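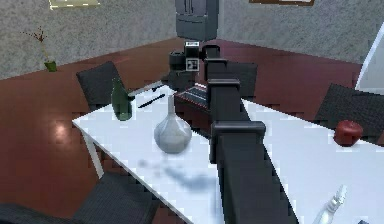 Project report by Khrystyna-Mariia Pylypenko and Fiifi Frimpong
Supervisor: Glykeria Koutsoukos
Submitted 1 Feb 2018

Our task was to find out what table clearing by robot arm would do to the working day at Bitness, a catering firm with 13 staff and a great many tables. We built the job in simulation, since the firm was understandably unwilling to lend us its real glassware. The simulated arm gets a white dining table, a vase, a bottle, a pen, an apple and a few other things diners leave about, and has to pick them up one by one without visiting the floor.

We also spent 20 hours with the evening crew, starting in August. Management had told us the crew did "basic clearing." The crew, it emerged, also settled arguments over the bill, rescued phones and knew which regulars should not be seated together. None of this was in the task list we had been given, so none of it is in the simulator.

Tall, narrow things were our main headache. A path that suits an apple can take the elbow straight through a bottle neck, and every detour costs time.

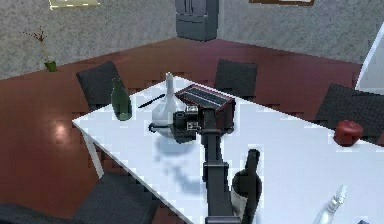 Our best version needed 15 seconds per object. Ourania Chatzigeorgiou, who has cleared tables there for 10 years, watched one full run and asked if it was thinking or on break.

Her more serious question was who would stand next to it. On our plan, one person per shift becomes an "arm supervisor," which means waiting for it to get stuck and then doing the clearing anyway. Two of the crew liked the sound of this because it spares their backs. Most worried that they would lose the part of the job with people in it and keep the part with the mop.

We recommend that Bitness try the arm in the back room only, on the late shift, and that the crew write the task list this time. Pay for the supervisor role was outside our scope, as we were reminded twice.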